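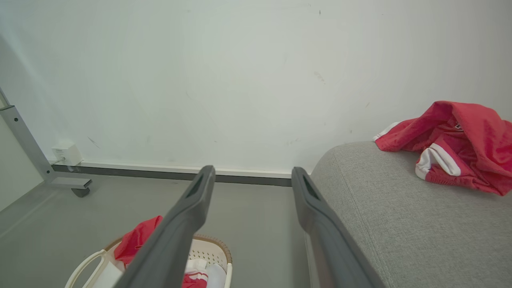
Terence Ellwood wrote to us that his wash day goes wrong well before the machine is switched on, as red and white things share one basket all week and are tipped in together.

Home Care | Laundry | Floors | Storage
Reading time: 2 minutes

Sorting at the Basket

A single basket is adequate for most households, provided that it is sorted before each load. Bright red garments should be washed apart from white cloths until they have been shown not to lose color. To test an item, dampen an inside seam and press it with a white cloth. Any stain on the cloth means a separate cold wash.

Striped fabric in red and white calls for more care. Wash it cold, remove it promptly and dry it flat – never folded on itself while damp.

Damp articles should not be left in the basket overnight. A plastic basket with perforated sides lets air reach the contents, but only when it is not packed to the rim. Woven trim should be wiped with a barely damp cloth and dried at once.

Keep the basket clear of outlets and cables, and leave a gap between it and the wall. Scuff marks on white paint usually respond to a soft sponge and a little dish soap. Try a low corner first – flat paint can turn shiny when rubbed.

Next: Caring for Baseboards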